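Robótica de Manipulação — apontamentos de apoio às aulas práticas
Folha 4: comparação de garras e câmaras em simulação
Versão de 11/03/2023

Leitura prévia: folha 3 (cinemática do punho e referenciais da câmara). Quem não instalou o simulador deve fazê-lo antes da aula.

1. Objetivo

Comparar duas garras na mesma tarefa, abrir e fechar uma gaveta, e avaliar quanto o resultado depende da câmara usada pelo controlador. As garras são a Dusska, de dedos articulados, e a Jondby, de dedos paralelos. O controlador é o Clukon nos dois casos, com os ganhos de origem. Não alterem os ganhos nesta folha; a afinação fica para a folha 5.

2. Câmaras

O ambiente tem uma câmara fixa, que apanha o braço e o móvel, e uma câmara de punho, que acompanha a garra. O Clukon aceita qualquer uma delas ou as duas em simultâneo. A câmara fixa dá contexto, mas perde o contacto quando o punho tapa os dedos. A de punho resolve bem a aproximação final e falha quando fica demasiado perto de uma superfície lisa.

Antes de correr a tarefa, guardem uma imagem de cada pose inicial e vejam o que o detetor tem para trabalhar. Numa superfície escura e brilhante os pontos de interesse tendem a cair sobre os reflexos, que mudam de sítio com a câmara. Uma junta ou uma aresta está presa à geometria e serve melhor de referência. 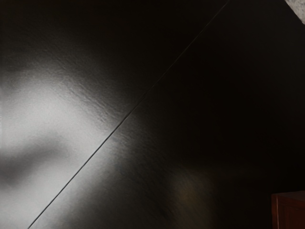
Fig. 1. Superfície escura vista de muito perto: a junta em diagonal e o reflexo claro à esquerda.

Para a pose da Fig. 1, respondam no relatório ao seguinte. Que estruturas são estáveis se a câmara rodar alguns graus? Uma única linha reta chega para recuperar a translação ao longo dela? (Recordem o problema da abertura, folha 2.) O que acontece à estimativa se o reflexo for tomado por um contorno?

Quem usar limiar fixo no detetor vai ter problemas na transição entre a zona clara e a zona quase preta. Experimentem o limiar adaptativo e registem os dois resultados.

3. Procedimento

Cada grupo corre as duas garras com as mesmas sementes. A semente base é 234 para a Dusska e para a Jondby; a segunda série usa 342. Com sementes diferentes entre garras a comparação não vale nada e o relatório é devolvido.

Passos por ensaio:
Carregar o ambiente e confirmar que a garra certa está montada na flange.
Escolher a câmara (fixa, punho ou ambas).
Levar o braço à pose inicial e esperar que as velocidades articulares se anulem.
Lançar a sequência de aproximação, contacto e tração.
Guardar o registo de forças e a última imagem de cada câmara.

O limite é de 2,000 passos de simulação por ensaio. Um ensaio que chegue ao limite conta como falhado, mesmo que a gaveta se tenha movido.

4. Contacto com a frente da gaveta

Há duas estratégias. Na preensão, os dedos fecham sobre o bordo da frente. No gancho, basta apoiar as pontas no bordo e puxar com o braço. A preensão tolera melhor erros laterais, mas exige espaço para os dedos dos dois lados do painel. O gancho pede menos abertura e é mais sensível à altura — poucos milímetros acima e as pontas passam sem tocar.

Na Fig. 2 as pontas metálicas estão junto ao bordo da frente, com a gaveta parcialmente aberta. Só pela imagem não se distingue se a garra puxa, empurra ou está apenas encostada. Para isso é preciso o registo de forças, e é por isso que ele se entrega com as imagens.
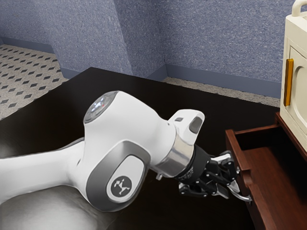
Ogundipe: na minha série o gancho escorregava sempre que a velocidade de tração era constante desde o início. Com uma rampa curta deixou de acontecer, sem mexer nos ganhos. Vale a pena deixar isso escrito para os outros grupos.

Fica escrito. A rampa é permitida, desde que seja igual para as duas garras e venha indicada na tabela.

5. Entrega

Relatório de 2 páginas, no máximo, com a tabela de ensaios, um gráfico de força por garra e as respostas da secção 2. A tabela leva as colunas garra, câmara, semente, estratégia, passos gastos e resultado. Os registos em bruto vão numa pasta à parte. O prazo é o fim de maio, pela plataforma da disciplina.

Erros frequentes nas entregas anteriores: eixos sem unidades, forças no referencial da base quando se pediam no da garra, e médias calculadas só com os ensaios bem sucedidos.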